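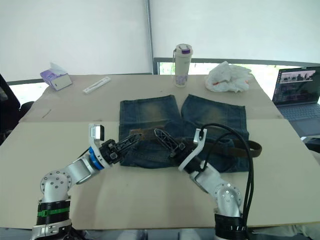 Uratcombe asked whether the cable loop on the right arm should be shortened before the wrist bracket goes back on. Leave it long. A short loop pulls on the camera connector when the wrist rolls, and the picture drops out in the middle of a grasp.

Servicing the grippers on a two-arm garment cell

Posted 11 February 2023 in Workshop Notes, Heitmann cell

This page covers finger inspection, wrist camera alignment and the grasp check on a belt in its loops. It assumes the arms are already mounted and homed. The procedure is the same for left and right, but do one arm at a time and keep the other parked with its brakes on.

Before you start

Stop the running program from the Sesico panel and switch the cell to manual. Support the wrist before cutting motor power – the arm sags at the elbow. You need a 3 mm hex key, a lint-free cloth, a feeler gauge and the printed alignment card.

Finger inspection

Open the gripper fully and wipe both fingers from base to tip. Worn finish along the rims is normal. A raised burr is not, as it will catch on braid and pull threads. Dress burrs with a fine stone and wipe again. Close the gripper slowly and check that the tips meet along their full length. If one side leads, loosen the finger screws, close at low force, and retighten with the gripper closed.

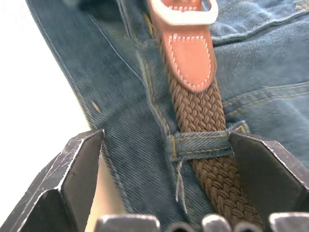

Reading time: 3 minutes

Wrist camera alignment

Start the Prollell viewer and select the wrist camera. Both fingers should show in the lower part of the view, with the gap between them clear. If one finger hides the gap, loosen the bracket, rotate it, and recheck at full open and full close. Save the new offset under the arm's serial number. Old offsets are not overwritten, so delete them or the viewer may load the wrong one.

Grasp check

Lay the jeans flat with the waistband toward the arms and the belt threaded. Set closing force to level 6. Jog the right gripper to the belt and close. Bring the left gripper down at low speed, stop when it touches the denim, then close. Raise both wrists 8 mm and hold. Slip at this height usually means dirty fingers. Clean them before raising the force.
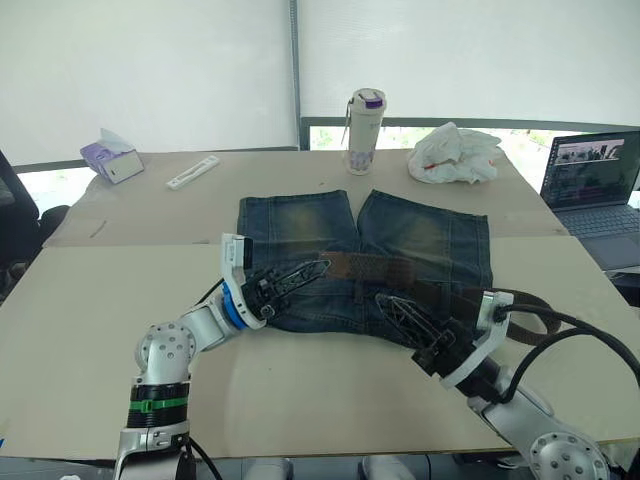
Grasp check, right gripper on the belt.

Repeat the check at three positions along the waistband. If the force reading passes 69 percent of the limit at any of them, go back to the finger screws. Log the readings and return the cell to automatic.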